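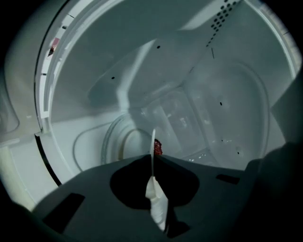

Tindton, 17 April 2021

How to Clean and Maintain a Tumble Dryer in a Shared Laundry Room

Household Guidance Sheet, Premus Housing Services

This guidance applies to residents of Premus properties who use a dryer in a shared laundry room, and to residents who have a dryer installed in their own unit. It covers routine cleaning, care of the drum, inspection of the vent, and the steps to follow when a machine does not dry properly. Residents are asked to read the whole sheet before beginning any work.

Repairs to electrical parts, gas lines, belts, and motors are outside the scope of this sheet and must be left to the service contractor.

Before you begin

Turn the machine off and unplug it. Where the plug cannot be reached, switch off the dryer at the breaker. Gas dryers must not be moved by residents under any circumstances. If the machine has been in use, leave the door open and allow the drum to cool fully.

You will need the following items:

A soft cloth and a second, dry cloth
Mild dish soap and warm water
White vinegar
A vacuum cleaner with a narrow attachment
A long, flexible lint brush
An old toothbrush
A flashlight

Do not use bleach, scouring powder, steel wool, or any spray labeled as flammable. Do not use nail polish remover or paint thinner inside the drum. Vapors may remain in the machine and catch fire during the next cycle.

Step 1. Clean the lint screen

The lint screen must be cleared before every load. Pull it straight out, roll the lint off with your fingers, and place the lint in the trash. Do not rinse loose lint down the laundry sink.

Once a month, wash the screen. Fabric softener sheets leave a thin film on the mesh that is hard to see. To check for it, hold the screen under a faucet and let a little water run onto it. If the water sits on top of the mesh, the screen needs washing. Scrub both sides with warm soapy water and the toothbrush, rinse, and stand the screen upright until it is completely dry. A screen with a tear or a bent frame should be reported and the dryer left unused until it is replaced.

Step 2. Clean the screen housing

Lint that slips past the screen collects in the slot below it. Shine the flashlight into the slot, then run the vacuum attachment down as far as it will go without force. Follow with the lint brush, turning it slowly as you draw it out. Vacuum again. In shared rooms this step is carried out by Premus staff every 6 weeks, and residents need not repeat it.

Step 3. Wipe the drum

Mix a small amount of dish soap into warm water. Dampen the soft cloth, wring it out well, and wipe the inner wall of the drum, turning the drum by hand as you go. Wipe the raised fins on both sides. Go over the same surfaces with a cloth dampened in plain water, and then with the dry cloth.

Leave the door open for at least one hour. Before drying any clothing, run a short cycle with two or three old towels to pick up anything left behind.

Step 4. Remove stains and melted material

Ink, crayon, lip balm, and dye from new jeans are the most common causes of marks inside a drum. A mark that has been heated many times may never come out entirely. It may be ignored if it no longer transfers to a damp white cloth rubbed firmly over it.

For ink, apply undiluted dish soap to the mark, leave it for ten minutes, and rub with a damp cloth. Repeat as needed.

For crayon or wax, scrape off the bulk with the edge of an old plastic card. Wipe the remainder with a cloth dampened in warm vinegar, and rinse with plain water.

For dye, wipe the area with equal parts vinegar and water. Dry a load of old towels afterward and inspect them for color before using the machine again.

For gum, place ice cubes in a plastic bag and hold the bag against the gum until it hardens. Lift it off with the plastic card. Metal blades and screwdrivers scratch the coating and must not be used.

Step 5. Clean the door seal and rim

Dust, hair, and small scraps of tissue gather where the door meets the body of the machine. Wipe the rim with the damp cloth and use the toothbrush in the grooves. Run a finger gently along the seal. It should feel even and stay in place. A seal that is loose, split, or flattened lets warm air escape and should be reported.

Coins, buttons, and hairpins sometimes lodge near the rim or in the openings of the drum. Remove any that can be lifted out easily. Leave any that cannot, and make a report.

Step 6. Check the moisture sensor

Many dryers, including the Halo machines in Premus laundry rooms, stop by themselves when the load is dry. They do so by means of two narrow metal strips, usually found just inside the door near the lint screen. Film on these strips can cause the machine to stop too early or run too long. Wipe them with a cloth dampened in vinegar, then with plain water, and dry them. The strips should not be sanded or scraped.

Step 7. Inspect the outside vent

This step applies only to residents with a dryer in their own unit and a vent that can be reached from ground level. Ladders must not be used.

Start the dryer on a timed cycle and go to the outside cover. The flap should open, and a steady flow of warm air should be felt. If the flow is weak, turn the dryer off and clear any lint, leaves, or nesting material from the cover. If the flow remains weak, stop using the machine and request a duct cleaning. The duct behind the dryer must not be disconnected by the resident.

Do not fit a wire screen over the outside opening. Screens trap lint and can block the duct within weeks.

Suggested schedule

Every load: clear the lint screen, check pockets, look inside the drum.
Every month: wash the lint screen, wipe the drum, clean the rim and sensor strips.
Every three months: vacuum the screen housing and inspect the outside vent.
Every year: duct cleaning by the service contractor. For shared rooms, this is scheduled each December.

Items that must not be placed in a dryer

Anything that has been in contact with cooking oil, gasoline, paint, or solvent, even after washing
Foam rubber pillows, rubber-backed mats, and shoes with rubber soles, unless the care label permits it
Plastic shower curtains
Garments with loose wires or broken zippers

Loads should fill the drum no more than halfway. Large comforters should be taken to the high-capacity machines at the Naciri Street laundry room.

When clothes do not dry

Clean the lint screen and confirm that a heated cycle has been selected. Reduce the load and try again. Check that the washer completed its final spin, as soaking clothes will not dry in a normal cycle. If the clothes are still damp after a second cycle, report the machine.

Stop at once if you notice a burning smell, scraping or thumping that does not come from the load, or an outer panel too hot to touch. Turn the machine off, keep the door closed, and move away. If smoke is visible, leave the room, sound the alarm, and call 911.

Reporting a fault

Reports may be made at the Tindton office, Room 182, or by telephone at extension 300. Please give the building name, the number on the front of the machine, and a short account of the problem. An out-of-order card should be hung on the door of any shared machine that has been reported. Cards are kept in the holder beside the light switch.

Residents in private units should also state the make of the dryer and whether it runs on gas or electricity. Someone aged 18 or over must be at home when the contractor visits.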